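Tatonholm Household Automation Study
Progress report to the Joubert fund, second period

Work in this period went to the question the fund asked us at the start: which ordinary chores can a two-armed machine do today without a person standing next to it? We have now logged 966 attempts on the bench, all of them on small jobs that a person does without thinking. They include sorting flatware, folding dish towels, closing jar lids, and picking up light items one at a time.

The short answer has not changed much since November. Large, stiff objects are close to routine. Soft things are slow. Thin things are still the hardest, and most of the bench time went there.

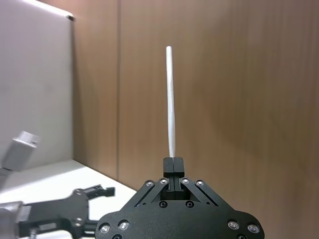
Grip on thin objects took up more of the budget than planned. The Rikum control software was written for boxes and cups, and its default closing force is too high for anything light. We replaced the default with a slower close that stops at first contact. Narrow items like the slender white stick now go between the fingertips and are held upright, with the two fingers closed right down on them. A slight bow in an item like that matters more than we expected when we wrote the plan, as the top end is then off to one side of where the software thinks it is. Placing it in a narrow holder depends on that end, so we are adding a check of the tip position before each placement.

Use of the second arm is behind schedule. It can hold a container steady while the first arm works, but passing an item from one arm to the other is not reliable enough to report a rate. We have moved that task to the next period and will not bill hours for it until the testing restarts.

Towel folding was tried at the Tresex shop, where staff fold the same size towel all day. The machine needs 3 minutes for a towel. Staff there told us it would have to be under 40 seconds before they would give it table space. We do not think we will reach that within this grant.

Spending is within the approved total. We ask to move the money left in the travel line to spare fingertips and fasteners, which wear faster than the supplier's sheet suggests.

Planned for next period:
Tip position check, tested on all thin items
Arm-to-arm passing, 2 weeks of bench time
Second visit to Tresex, towels only
Draft of the chore list for the final report, with a plain yes or no against each job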